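Accept cookies? We use them only to count visits. OK

The Living Room Corner at Skilside

Reading time: 2 minutes

In March we started to give more attention to the corner where everybody sits, and this page is a small gallery of it. The Skilside house has 6 rooms, but most of the evenings finish in this one, on the brown couch. I put a line or two with each thing, in the same way as on my older page about the Akton kitchen.

The couch. Tan-brown, with an armrest on the left side. I vacuum under the seat cushions before I put anything nice on top, and then I push them back firmly with both hands.

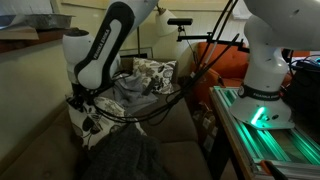
The pillows. White, with a floral pattern in dark colors, and they are close to each other but not exactly the same. I like to stand one upright at the back and leave the other for the person who wants to lie down.

The blankets. The light gray cloth is thin and good for the knees. The charcoal one is heavier, and I fold it in three parts and hang it over the back of the couch when guests are coming. On normal days it stays in a heap.

The light. A floor lamp with a white lampshade stands behind the couch. For reading it is enough, for sewing it is a little weak.

The orange armchair. It was my idea to keep a strong color near so much brown. Some visitors find it too bright, but they sit in it first.

Next I will add the hallway, with the coat hooks and the shoe bench.

Page updated 2020-04-14. © Skilside Home Pages. Contact | Back to top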